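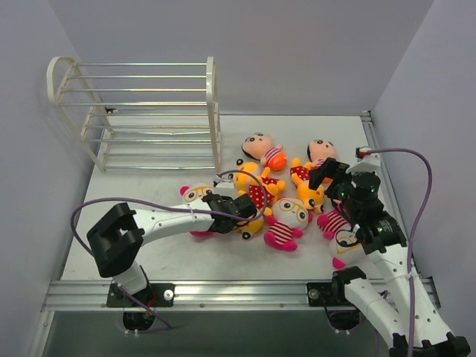
3.2 Singing the refrain together

When we began recording the evening song meetings in Predlow, we expected the leader's voice to carry most of the meaning, with the people in the room filling in behind. After a few months of listening back to the tapes (and a good many cups of tea with the singers) we came to hear the refrain quite differently. In Predlow the group comes in a little before the leader has finished the line, so that the last word of the verse and the first word of the refrain are sung on top of each other, and everyone we asked was very fond of this overlap and rather proud of it!

Our collection holds 147 devotional songs from Predlow and the neighboring town of Wureck, most of them short, with 2 verses and a refrain that comes back after each one. The words are plain and easy to learn by ear, and a newcomer can usually join in by the second time around. Wureck singers hold the final note longer and wait for the leader to breathe. Older members told us they learned it that way from their parents, and that the Predlow habit sounded hurried to them when they first visited.

Figure 4 shows the overlap in seconds for both towns, measured at the end of every verse where the recording was clear enough to use. We left out songs in which the hand drum covered the voices, and we left out the long opening chants as well, which have no refrain to speak of and deserve a paper of their own.

Figure 4. Overlap between leader and group at the end of the verse, Predlow and Wureck.

The overlap grows as the evening goes on. Songs sung before eight o'clock tend to be tidy in both towns, and by the closing songs even the Wureck groups are leaning in early, most of all in the pieces they know best. We take up the matter of tempo in the next section, where the Rutherford recordings give us an older set of voices to compare with these.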